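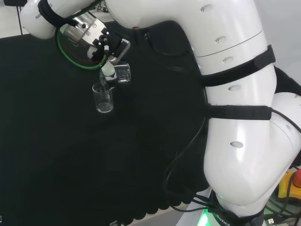 Gamico to Sell Used Vacuum Ovens and Freeze Dryers With Full Test Records

4 min read

TALPUR, 7 March 2024 – Gamico, a dealer in used laboratory and process equipment, has taken over the drying equipment inventory of Hurex and will begin selling it this month from its Talpur warehouse. The inventory comes to 332 units. It includes vacuum ovens, benchtop and floor-standing freeze dryers, cold traps, and rotary vane vacuum pumps.

Every unit will be tested before it is listed. The results will be posted with the listing on Skimgate, Gamico's online catalog, and buyers can read them without opening an account.

Hurex is leaving the resale business to work only on equipment rental. Its rental fleet is not part of the sale. Customers who bought drying equipment from Hurex and still have warranty time left should keep sending claims to Hurex, which will handle them until the coverage runs out.

What the test records cover

Gamico has sold used equipment with a short condition note for most of its history. A typical note said that a unit powered on and gave a general idea of cosmetic wear. Buyers of vacuum equipment told the company that this was too little to go on. An oven can power on, heat up, and still leak badly at the door gasket.

For each vacuum oven, the record will list the lowest pressure reached, the time it took to get there, and the pressure reading after the chamber has been closed off from the pump and left to stand overnight. It will also give shelf temperatures at two set points. Door gaskets are replaced before testing if they are cracked or flattened, and the record says so.

Freeze dryers are tested for condenser temperature with no load and then with a load of water on the shelves. Refrigerant type is listed. Units with an older refrigerant that is hard to get serviced will be marked in the first line of the listing. Pumps are drained, flushed, filled with new oil, and run against a blank flange.

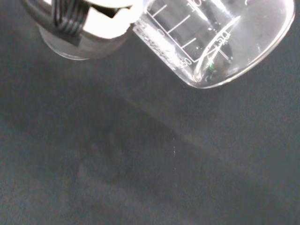
Units that do not pass are handled in one of two ways. If the repair is simple and the parts can be bought, Gamico makes the repair and tests the unit again, and both sets of results stay on the record. If not, the unit is sold for parts under a separate heading on Skimgate. Parts units are sold as they stand and cannot be returned.

So far 87 units have been through testing. Of those, 79 passed, some of them after a new gasket or an oil change, and will be offered in the first listing. The rest are waiting on parts.

Cleaning and prior use

Gamico asks each seller for a signed statement of what a unit was used for. Hurex collected similar statements and has passed them along with the equipment. Where no statement can be found, the unit is cleaned to the same procedure as one with known chemical use, and the listing reads "prior use unknown." Gamico does not accept equipment that was used with radioactive material or with live infectious agents, and any such unit found in the Hurex inventory will go back to Hurex.

Shelves and trays are washed and wiped down with solvent. Chamber ports are capped for shipping. Buyers who need equipment for food or drug work should plan on doing their own cleaning validation after delivery. Gamico's cleaning is meant to make a unit safe to handle and does not replace that step.

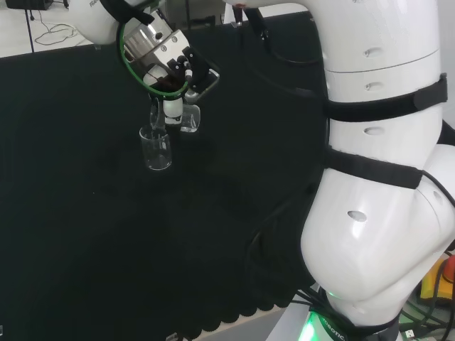 Prices and shipping

Prices are shown on each listing and do not include freight. Vacuum ovens ship on a pallet, strapped upright. Floor-standing freeze dryers ship in a crate and must stand for a full day after delivery before the compressor is switched on. Buyers should check door widths and supply voltage before ordering, as many of the larger units need a dedicated 208-volt circuit. The plug type is given in each listing.

Pumps may be bought with an oven or alone. When a pump and oven are bought together, Gamico will test them as a pair on request at no added charge. Vacuum hose, clamps, and centering rings are not included unless the listing says they are.

Units that passed testing carry a warranty of up to 9 months on parts, depending on the age of the unit. Labor is not covered. Claims must include the serial number and a pressure or temperature reading, so that it can be compared with the test record.

Buyers in the area may visit the Talpur warehouse by appointment to see a unit running. Please allow two working days so that it can be moved to a test bench and connected to power.

When units will be listed

The first group goes up on Skimgate before the end of March. Others will be added as they come through testing. Gamico does not take deposits or hold units that have not been tested, but buyers can leave a request with the chamber size and shelf count they need, and the sales desk will write when something close is ready.

About Gamico

Gamico buys, tests, and sells used laboratory and process equipment, including gas handling, vacuum, drying, and cold storage units. The company also buys single items and whole labs from sellers who are moving or closing.

Contact: Gamico Sales Desk, Talpur | © Gamico. All rights reserved. | Back to top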